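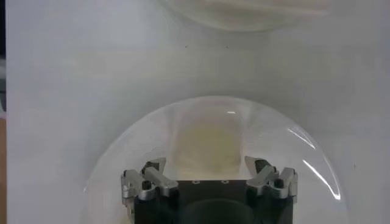

Larnora Electric Steamer Pot

Home Kitchen Steamers & Cookers Spare Parts Help Cart

Item 694, from the Larnora countertop range at Fashola Kitchen Goods

We've carried a good many steamers in this shop, from bamboo stacks to a three-tier tower that took up half the counter and needed a cupboard of its own, and the Larnora is the one we keep coming back to when a customer says they just want soft buns for breakfast without a lot of fuss. It's a single electric pot with a metal basket and a glass lid. You add water, set the basket in, put the lid on and turn the knob at the front of the base, and then you can go and make your coffee (or wake the children, which takes longer).

The base is glossy white with a stainless-steel rim, and there's a white handle on each side, so you can lift the whole thing with two hands once it has cooled down. The basket has a flat bottom, and I do want to say a word for that, having chased plenty of dumplings down the slope of a folding steamer insert! Things stay put where you set them. The bottom is perforated with rows of small round holes, which let the steam up and let the drips back down into the water.

The lid is clear glass, so you can peek as often as you like and not let any steam out. Its knob is white plastic to go with the handles. Please do tip the lid away from you when you open it, and let the water run back into the pot and not over your nice dry buns.

Steaming buns in it

Four buns make a comfortable batch. Set one at the back, one at the front and one on either side, with some bare metal showing between them, and they'll have room to puff up. If you squeeze in extras they tend to join at the shoulders, and you end up tearing the skins when you pull them apart. Small squares of parchment under each bun are a good idea if your dough is on the sticky side, but leave plenty of the holes open.

Filled buns from fresh dough want 14 minutes in our test kitchen, counted from when the steam is really going. Plain ones are done in nine. Turn the knob off, wait two minutes with the lid still on, and then move them to a big plate with space between them. We like a large white dinner plate for this, and we keep it right beside the pot so nothing has to travel far. Leave yourself a spot on the other side for the lid, too, as a wet lid with nowhere to go is how most of our tea towels get ruined.
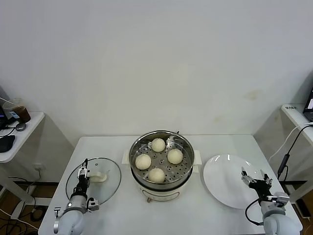
Can I steam vegetables and fish in the same basket I use for buns?

Anything that fits under the lid is fine to steam in it. Wash the basket with dish soap and hot water after fish, and go over the holes with a soft brush, or your next batch of buns may carry a little of the flavor. Broccoli and carrots only need a rinse afterward.

Looking after it

The basket and lid can go in the sink with everything else. The base can't, so empty it, wipe the inside with a damp cloth and leave it open to dry. If you have hard water you'll see a chalky ring before long. A splash of white vinegar in plain water, warmed and left to sit until the ring softens, will take it off.

In the box: base, steamer basket, glass lid and a folded card of steaming times. Replacement lids and baskets are listed under Spare Parts. The Dendex basket we used to sell is a different width and won't sit properly on this rim, so please check the name on your base before you order.

Contact us | Shipping & returns | © Fashola Kitchen Goods | Back to top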